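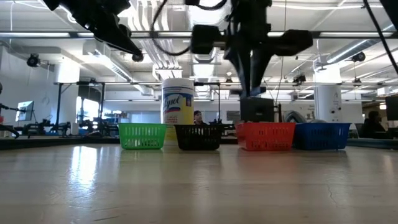 Serkmont, Sep 2, 2022

Course handout 4: Looking at a bench kit before you buy it
Prepared by Tahsin Roy

This handout goes with the session on the Jestum two-arm sorting kit. Please read it before you come to the lab, and bring it with you, as we will write on it.

1. What is offered

Jestum is sold by Uteveck as a complete kit for teaching and small research. In the offer we received, the price covers 2 arms with grippers, the mounting parts, the wrist cameras, the control software and 12 months of support by e-mail. The table is not included. The computer is also not included, and this is written only on the last page of the offer, so read until the last page.

The task we use for the review is sorting household goods into baskets. The goods are ordinary ones from a shop, such as bottles, tubes and razors. The baskets are green, black, red and blue, and they are of plastic with openings in the sides. I chose this task for the review and the supplier did not help to choose it.
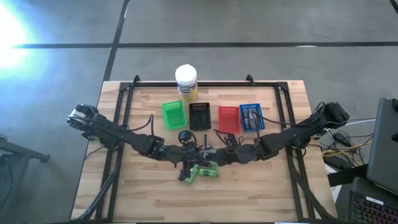
2. What to look at during a trial

Reach. Ask the arm to go to the basket which is farthest from its base, then to the nearest one. Many kits are comfortable in the middle and poor at both ends.

Two arms in one place. When both arms work near the centre of the table, one must sometimes wait for the other. Write down who waits and for how long. The data sheet gives a speed for one arm alone — it says nothing about waiting.

Grip. A round bottle and a flat tube are different problems. A bottle can roll when the finger touches it. A razor is light and thin and it likes to lie across its neighbour. Try single objects first and a small pile after.

Cables. Move each joint slowly to its limit and watch the cable, not the gripper. If the cable becomes tight, stop there and note the angle.

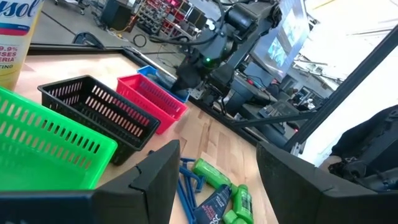
Wrist view. Look at the picture from the wrist camera on the screen and ask whether you could do the task yourself with this view only. The fingers always take a part of it. Strong light from one side can also hide the things you need, so repeat the trial with the lamps changed.

3. Our trial so far

The Chowdhury group made 378 picks with the kit and will share the log with us. Please do not quote a success rate before you have read how they defined a success. For example, an object which hangs on the rim of the basket: is it in or out? Decide this in your group and keep the same rule until the end.

4. To hand in

One page for each group, by the end of September. Say whether you would recommend the kit, for which kind of user, and which question you would still send to the supplier — one question only. A table of your picks may be added on a second page. Spelling mistakes will not cost marks, but missing units will.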